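3.2 Spacing between items and recall of position

The second study asked whether people remember where an object was more accurately when it stands alone than when it stands close to others. Earlier work on memory for position has mostly used dots or plain shapes on a blank screen. We wanted layouts closer to a table or a shelf at home, with ordinary things of different sizes on them, while keeping control over the distances.

We recruited 182 adults through the Jestthorpe participant pool. All had normal or corrected vision and gave written consent. None had taken part in the first study. Each person completed 70 trials in a single session, with a short break after the first half. Sessions were run in the morning and early afternoon, and the order of trials was shuffled separately for each person.

Layouts were rendered and fell into two groups. In the wide group, every item was separated from the others by a large stretch of bare surface (Figure 4). In the close group, the same items were moved together until the gaps were smaller than the items themselves, but they still did not touch. Color, size and viewpoint were held constant between the two versions of a layout, so that any difference in recall could be put down to spacing.
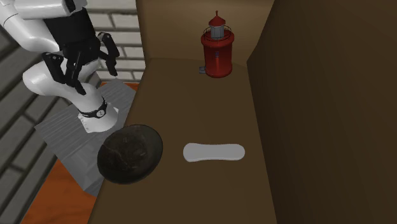 Figure 4. A layout from the wide group. The red lantern, the dark rounded item and the light gray bar lie apart on a brown surface.

3.3 Procedure

Each trial began with a fixation cross shown for 500 ms. The layout then appeared for 1000 ms and was replaced by a patterned mask. After the mask, the surface came back empty and one of the items was shown beside it. Participants dragged the item to the place where they thought it had been and clicked to confirm. They were told to guess if unsure. No feedback was given.

The main measure was placement error, defined as the distance between the center of the item as placed and its true center, divided by the length of the surface. We also recorded response time, measured from the return of the surface to the click. Trials in which the item was dropped outside the surface were removed before analysis.

Two raters, Syafiqah Khoo and Nafula Koech, checked the layouts before testing for anything that might give one item an unfair advantage, such as a strong highlight or a position exactly on the midline. Disagreements were settled by discussion, and layouts that could not be agreed on were replaced.

3.4 Analysis

Placement error was log-transformed and entered into a mixed model with spacing as a fixed effect and participant and layout as random effects. Distance from the nearest edge of the surface was added as a covariate, as Duma and Mushi both report that edges serve as anchors in tasks of this kind. A second model used the same terms to predict response time. Results from both models are given in Section 4.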